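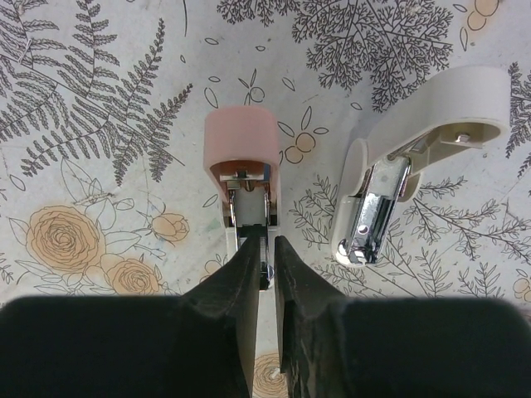
Small stapler in the fingers, big white one open next to it.

Sep 20, 2023 — Stultlow bench, club session

Stapler task for the Nullcombe meet. Plan is still grab small stapler, lift, set down left of the big one. Fingertips are scuffed on the inner faces, want new pads before the meet but Shek order hasnt shipped. Use what we have.

Grip notes: closing on the sides low down, well below the cap. Do NOT go near the hinge pin. Force limit set to 80 in the config, old value was 652 and I have no idea who left it there. Check your own copy before you run anything!!

Teleop log from last time stopped at step 1906, should go to 2000. Probably the buffer again. Look at the Patosley script, line where it flushes.

Second task, small objects. 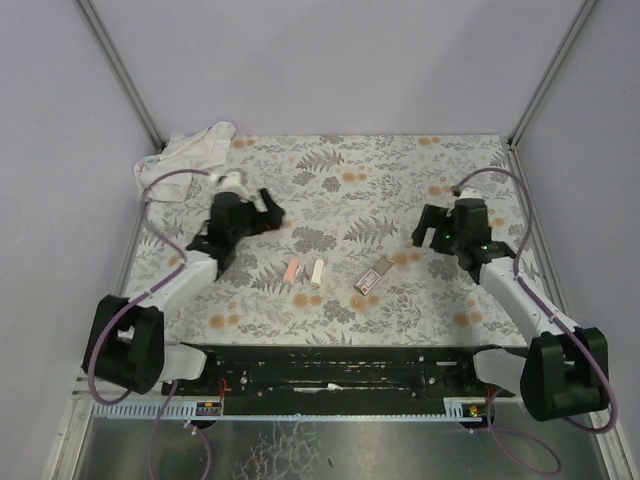 Start pose for this one is both arms in from the sides, right gripper open, objects in the middle. Box goes to the right arm, the two sticks to the left. Keep a gap between the sticks or the fingers wont fit — rules say they cant touch at the start anyway.

To do
- purple cables, check slack on both sides at full reach
- re-zero left wrist
- ask if we may swap the tablecloth (rules sheet is from March, may be out of date)
- copy configs to teh shared drive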